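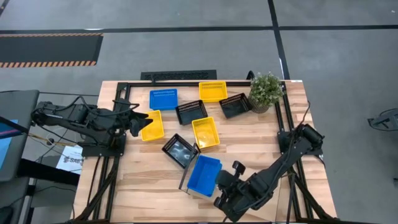
Table 2, basket sorting layout, both arms mounted on the frame.

Workshop notebook, August 2022
Subject: Review of the Lundora two-arm workcell package, supplied through Cleltov
Entry by: Gavin Yule

Purpose. The Shearer group has asked for a recommendation on whether to extend the Lundora trial or return the package at the end of the loan period. This entry covers the basket layout only. Notes on the cable kit are in the Trolport folder.

Setup. The frame was leveled before the session and the arm mounts were checked against the installation sheet. Two bolts on the left mount needed further tightening. The sheet gives no torque value for them, and Cleltov has been asked to supply one. The software was left at the version delivered, and no settings were changed from the supplied profile.

Layout. The supplied task profile assumes matching bins placed square to the table. Our own work does not look like that, so blue, yellow and black baskets were set down at mixed angles, with the plant left in the corner as a fixed obstacle. The black mesh baskets are the items of most interest to Shearer, as the vendor's guide gives grip points for solid-wall bins only.

Trial log. The log holds 967 entries for the loan period to date. Of these, 500 belong to the vendor's own demonstration routine and are excluded from the review. Operator stops number 51, and 31 of those carry the same code, "path clearance." The manual lists the code without an explanation.

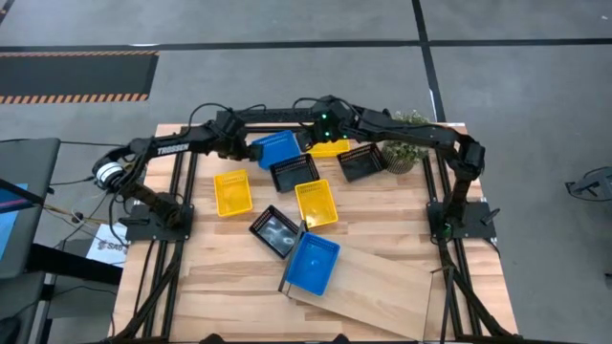
Clearance is the main open question on this package. The service agreement treats any stop under the path code as an operator matter, and it is therefore not covered by support. I do not consider that reasonable for a layout such as ours. The right forearm passes over the plant and the far baskets to bring its wrist to the top center of the table, and an item of greater height in that corner would need a different approach path. The agreement should state a maximum item height for each half of the table.

Documentation. The quick-start guide is clear. The maintenance section refers to a parts list that was not in the binder. Requested from Cleltov; no reply at the time of writing.

Recommendation. Extend the trial to November on the present terms, subject to written answers on the torque value and the path code. Purchase should not be discussed until both are received.

To do: repeat the layout with the black baskets along the near edge. Copy this entry to the Trolport folder.

G. Yule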